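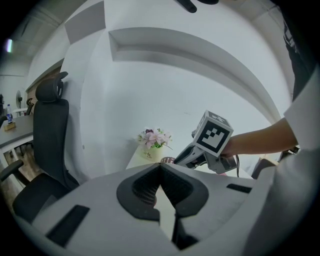 Both grippers over the white table, flowers at the back.

I have been meaning to write up how we record two-handed demonstrations, mostly so that I stop answering the same email. The short version: a person holds one gripper in each hand, does the task, and the recordings become training data for the policy. No arm is involved until much later.

The cube on top of the gripper carries square fiducial markers, and it is where most of my time has gone. Each gripper estimates its own pose well enough alone. The relative pose between left and right is harder, and for a handover it is the only number that matters. With a marker in view of the other hand's camera, we get a direct measurement and can correct the drift. When the marker leaves view we fall back on the individual tracks, and the error grows until it comes back.

Lies Hoekstra wrote the alignment step, which sits in our recording package, Fedosik. It matches timestamps, rejects marker detections at steep angles, and writes one file per demonstration. The angle threshold used to be fixed. It is now a config value, as I should have made it in April.

Current state of the set: 396 demonstrations kept, 19 thrown out. Of those 19, 13 were lost to clock offset between the two recorders, and restarting both before each session has fixed that. The rest were operator error, mine included. The usual mistake is closing the jaws too fast. A person can snap a grip shut and get away with it, but the policy copies the speed and then misses.

Some notes for anyone starting out:

Keep the wrist stiff and move from the elbow. Large wrist rotations blur the camera and hide the marker at the same moment.

Bare walls are bad for tracking. Put something with texture on the table and leave it there for the whole session.

Check the cable before every take. A snagged one shows up in the data as a small jerk - easy to miss in playback, very visible in the velocity plot.

Abena Ofori has asked whether 2 operators with different habits help or hurt. My guess is that they help once the set is large enough, but I have only trained on the mixed data so far. The split runs are queued.

Filed under: Robots, Lab Notes
2 comments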